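FOR IMMEDIATE RELEASE

Urnodside Puts Out Welow, a Free Guide to Getting Clothes Off the Bed

URNODSIDE, 6/5/20 - Hello from the home desk at Urnodside! I've been writing our bedroom pages for eight years now, and I can tell you the question I get more than any other has nothing to do with mattresses or thread counts. People want to know what to do with the clothes that end up on the bed. You come in, you change, the shirt lands on the duvet, and at eleven at night it goes on the chair and starts a new life there.

So we made something for it. Welow is a short printed guide, folded to fit in a nightstand drawer, and starting this month it's free to anybody who asks. We printed 1,000 copies for the first run. I wrote most of it, rewrote it after my own family tried to follow it, and threw out a whole page on sock folding that made everybody cross.

The idea is small. You deal with one piece of clothing at a time, and you decide where it's going before you pick it up. Closet, hook, drawer or wash. If you have to stand there holding a shirt while you think, you'll put it back down where it was (I do this constantly). 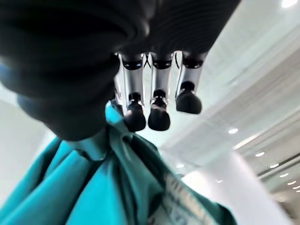 One of our early readers wrote in to say she didn't agree with me at all. She'd rather scoop up the whole lot, carry it to the laundry room and sort it there, "because if I start deciding things in the bedroom I end up sitting on the bed for an hour looking at my phone." Fair enough! Her way is in the guide now, on the back panel, and two more readers have told me it suits them better than mine.

The rest of Welow goes through the room in the order I'd do it on an ordinary morning. Clothes first, then the duvet, then pillows, then the top of the nightstand. I used to make the bed first and feel very pleased with myself, and then spend the next few minutes wrinkling it all up again by leaning across it for a T-shirt. Clothes first works a lot better at my house. The whole round takes about 7 minutes once you've done it a few times, longer on the first go.

There's a section on the in-between clothes, too. You know the ones, worn once, not dirty, not going back in the drawer with the clean things either. My advice is to give them a hook or a basket and a limit. When the hook is full, something gets washed. 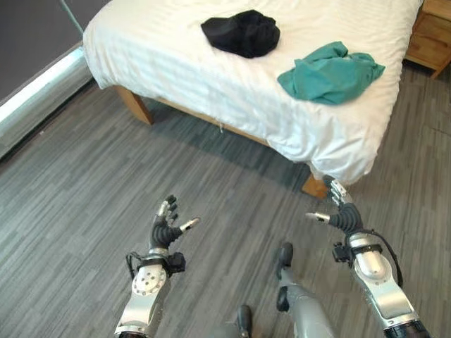

Dark things are the ones I'd go after first, by the way. Black knits shed on white bedding, and then you're out there with the lint roller before you can even think about straightening the covers. Lift them, don't drag them. And if it's a sweater that's losing its shape, fold it flat and skip the hanger.

For the duvet I keep it simple. Stand at the foot, take both corners, give it one good shake and let it settle. Then walk up one side and down the other evening out the overhang. I like the top edge folded back in a band under the pillows, partly for looks and partly so the bed can air. You don't need to iron anything. A few soft wrinkles in a duvet cover never bothered a guest of mine. 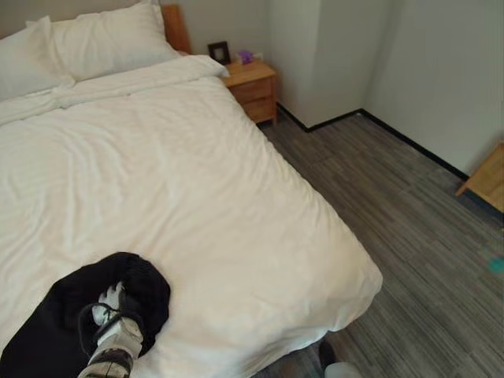

White duvet turned back below the pillows, with a wooden nightstand beside the bed.

We didn't do this alone. The paper and folding came from Rebane, who were very patient about my changing the cover twice. Irko is packing a copy with each of its bedding orders through the end of June, so if you've got pillowcases on the way, have a look in the box before you recycle it.

I did get asked whether there'd be an app. No. It's a piece of paper and it lives in a drawer. We do have a large-print version, same words, and you can ask for that one when you write.

I should also say the guide was written for regular bedrooms, the kind where the closet is a bit too full and the bed takes up most of the space. There's nothing to buy first. If you have a bed, a drawer and some kind of hamper you can start tonight, or in the morning when the light's better and you can tell navy from black. 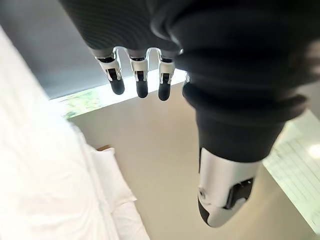 Daylight in the bedroom.

How to get one: send a note with your mailing address to the Urnodside home desk and put WELOW on the front. One copy per household for now, please, until we see how fast the first box goes. Stores and libraries that would like a stack can write to the same desk, and I'll get back to you myself - usually within the week, a little slower if it's laundry day.

About Urnodside
Urnodside publishes household guides and a monthly home newsletter. Welow is its first guide for the bedroom. A kitchen drawer edition is being written now.

Press contact: Home Desk, Urnodside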